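Liltidville Learning Rooms: Shared Stationery and Desk Reset
Progress report to the Patasgate Fund, 19/02/2020
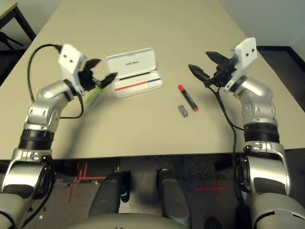

The grant covers two items: replacing the loose supply drawers with individual pencil cases, and writing a reset procedure that leaves every table ready for the next group. The first item is complete. The second is in use at the Liltidville site and is still being adjusted at Gomitgate. Spending is within the approved budget under both headings.

1. Supplies

Under the old arrangement, pens, markers and erasers were kept in common drawers at the end of each room. Stock was hard to check, and caps and pens were often stored separately. We now issue one rigid case per seat. The standard case is white and rectangular, with a hinged lid and a shallow tray. A lid that stands open by itself lets staff check the contents from the side of the table without handling the case.

A total of 361 cases have been issued across both sites, and 65 are held in reserve. The opening inventory of loose items, taken before the drawers were removed, came to 2,612 pieces. This figure includes pens with no cap and erasers too small to use, and it should not be read as usable stock. A second inventory is planned for September, using the same categories.

The contents of a case vary by course. Most sets include something to write with, a highlighter, a marker and an eraser. Markers with a black barrel and a red cap are stocked for correction work. They are longer than the pens and have to be laid lengthwise in the tray. Small block erasers go in last, in whatever space remains. A green highlighter was chosen for the basic set so that it would not be confused with the red markers at a glance.

2. Reset procedure

The current version reads as follows.

Open the case fully before picking anything up. Place it near the middle of the table with the hinge at the back.

Bring in long items first. Check that each cap is pushed home. Lay pens and markers parallel to the hinge.

Add the eraser. Close the lid with light pressure. If it does not close, take out the top item and lay it again.

Wipe the table once the case is shut. Return the case to its seat position.

Earlier drafts had the table wiped first. This was dropped, as items were being moved to one end and then left there. Drafts before January also allowed the case to be filled while held in the hand. Items dropped during filling were the main source of missing caps, and the case now stays on the table throughout.

3. Furniture

The long beige tables were kept. A light, plain surface makes stray items easy to find, in particular the brightly colored ones. White cases show up less well against it than we expected, and several were missed during evening checks at Gomitgate. We are testing a dark label on the outside of the lid. No change to the tables is proposed.

4. Open points

Lid hinges. Up to 2 cases per room have needed a replacement lid, in each instance after being closed over a marker lying across the tray. The supplier, Aliyu, has replaced these without charge. The instruction to lay items parallel to the hinge was added in response.

Mixed sets. Items still move between cases during group work. We considered marking each pen with a seat number and decided against it on grounds of labor. Sets are sorted by type only, so a case is complete if it holds the right kinds of item.

Gomitgate. The reset takes longer there, partly due to the layout of the room and partly due to shorter gaps between groups. A trial with the last group of the day doing its own reset is under way - results will be in the next report.

5. Next period

Finish the lid label test, carry out the September inventory, and issue the procedure as a single printed sheet for both sites. No additional funds are requested. Unspent money under the supplies heading will be held for replacement markers and highlighters, as agreed at the start of the grant.

This site uses cookies to remember your preferences and to measure page visits. Accept all | Manage settings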